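January, 9:40, kitchen bench

Coffee first, then notes, because yesterday I did it the other way around and could not read my own handwriting. Erhan Aydoğan has asked three times now for something in writing about the soybean setup, so this is it, Erhan, please stop leaving sticky notes on my mug.

## Where we are

The beans are the Hamel ones again. I wanted to try the Brustine bag but it was still taped shut on the top shelf and I didn't feel like getting the ladder out. I weighed 2000 g into the big tub to begin with, and most of that is still in there for later batches (lid on, please!). I'm only using a layer across the bottom of the steel pot today, and I think that's the right amount to learn on. Last time we filled it way up and spent the afternoon wiping foam off everything in reach.

The table is the light wood one with the curved front. I like it a lot better than the old bench, you can stand right in the curve and get to everything, but it does mean less depth than you'd think once the cooktop is down. Pot and induction cooktop go in the middle, toaster at the back left, divided plate behind the pot. Erdal Işık would rather have the plate up front. We went back and forth on it and I won, mostly by already having put it there.
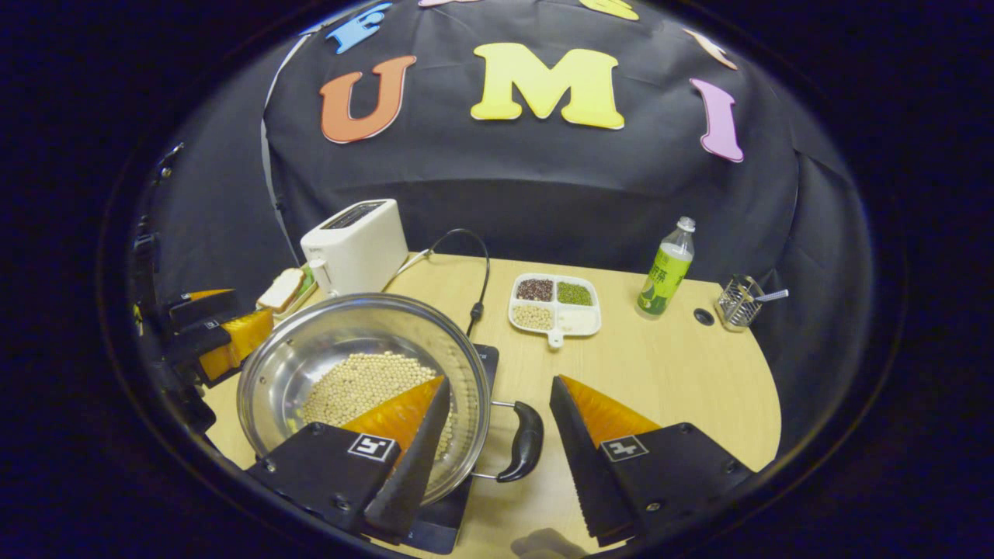 ## Things to fix

- The toaster cable. It loops over the tabletop toward the cooktop and I keep catching it with my sleeve. I'd like it run off the back edge, and Ratberg sells those little stick-on clips, so I'm adding a pack to the order.
- The foam letters are great against the black cloth and I'm keeping them up. The cloth itself has wrinkles all down it. Iron, low heat, letters OFF first.
- Pot handle: stays pointing right. I keep turning it without thinking and then Erdal reaches for it and grabs air.
- The sandwich with the green filling is on the left by the toaster. It stays with the toaster things and doesn't wander over to the beans.

## Plan for the beans

Rinse, cover with water, bring up slowly, then 40 minutes at setting 5 with a stir whenever I walk past. I'll write down when it foams. If the texture is any good I'll do 2 more batches before lunch tomorrow and we can finally argue about salt with some evidence.

Still waiting to hear from Onasia about the strainer. Erdal has their number, I'll bug him after the meeting.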